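11/05/2021

Money day, ugh. Bayu Saragih and I sat down with the equipment list again, and it's grown since September (of course it has). Murberg wants $453 for a set of spare fingertips, and Sedico says $81 for the same thing but a 63-day wait! I say we wait. Bayu says I'll regret it.

What I'd really love is longer cables, or a proper overhead track for them. Brarnano has one for over $30 a foot, and I laughed out loud when I read it. 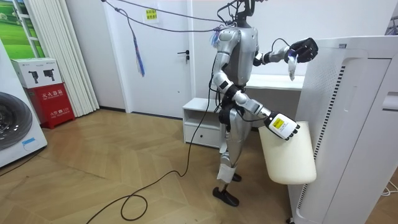 One hand on the bin, the other holding something thin and white over the top of the machine.

Then there's the second bin question. Bayu wants the Manzano ones with the stiffer rim, I want whatever's cheap, and we went back and forth until lunch got cold. I put them down as a maybe. Still have to type the whole thing up tonight, and I haven't even started on the floor mats.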